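Station upkeep: the grippers at Gakwood

The Gakwood pair has reached that age where the finger pads get more attention than the people. Dita's checklist from September still stands: wipe the pads, look over the tag cubes, follow each cable up the sleeve. Seven minutes, if you skip the sighing. 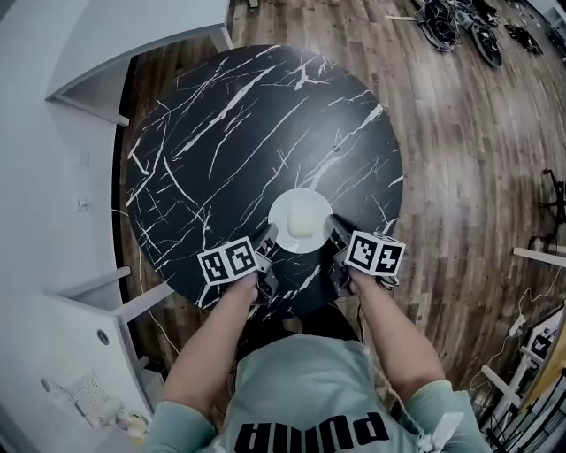 Both grippers at the plate, tag cubes up top.

Pads are the usual suspects. Diekmann sent 2 spare sets — one is in the Bukmont drawer, the other is "somewhere safe." Check the seating before you blame the software.
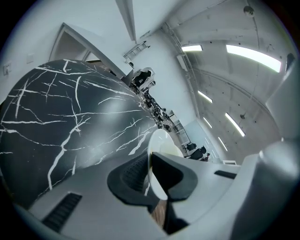
Finger pads at close range, marble-patterned top behind.

Log any swap under job 1003.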